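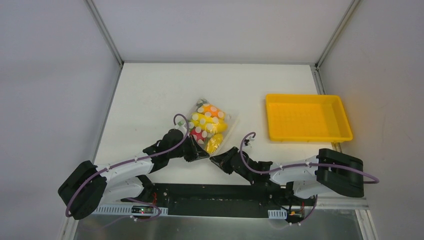

Toy swap fills 526 bags before doors open

October 10, 2019

The Candance toy swap is back, and this time the small stuff comes bagged. Play mushrooms, play food, odds and ends – all of it sorted into clear plastic bags so parents can see what they are getting without tipping it out on the floor.

Final count when packing stopped last night: 526 bags. In February it was loose toys in open boxes, and by noon most sets were split up for good.

"You'd find one half of something at one end of the hall and the other half at the other end," said Kelly Quintana, who runs the swap out of the old Mistau shoe store on Larnero Street. "People were asking us for the missing bit all day. We didn't have it. Somebody else had took it home."

Spotted toys are the big thing this fall. One bag on the packing table has an orange mushroom cap with white dots, a red toy and a yellow one dotted the same way, and a lumpy yellow piece that could pass for fruit. Small bit of green in there too. Yellow tray next to it, empty.

Quintana says the mushrooms came in from a daycare that was clearing its shelves. More than anyone expected. They got mixed in with the play food on purpose so no family goes home with only one kind.

How it works

Bring toys, get tokens. One token per bag. Limit is 4 bags per family until 2 p.m., after that take what you like. No toys to bring? Two free tokens at the door, no questions.

Drop-off is at the side entrance on Valdebenito Court, not the front. The front doors stay locked until opening, and last time there was a line of strollers all the way back to the bus stop with people holding boxes in the rain.

What they will take: plastic toys, wooden toys, puzzles with all the peices, dolls, cars. What they won't: stuffed animals, anything with a battery cover missing, car seats, bikes. Books go to the library sale next month.

Wash it first, please. Quintana asked for that to be printed twice. Wash it first.

Bags can be opened at the long table by the window if you want to check inside. Put everything back in after. Bags with very small parts are on the high shelf behind the desk, ask for them – they are not for kids under 3 and staff will ask how old your child is.

Valdir Tavares drove over with 13 crates of toys from his late mother's child care business and stayed on to help pack. He has two grandkids and was hoping for a train set. No trains so far.

"Plenty of mushrooms though," he said.

Any bags left at closing go to the family shelter and the two church nurseries that asked. The clear bags can be handed back at the desk to be used agian in February.

Parking is free in the lot behind the bank. The lot next to the pharmacy is not part of the event and they do tow. Cash only for coffee and muffins.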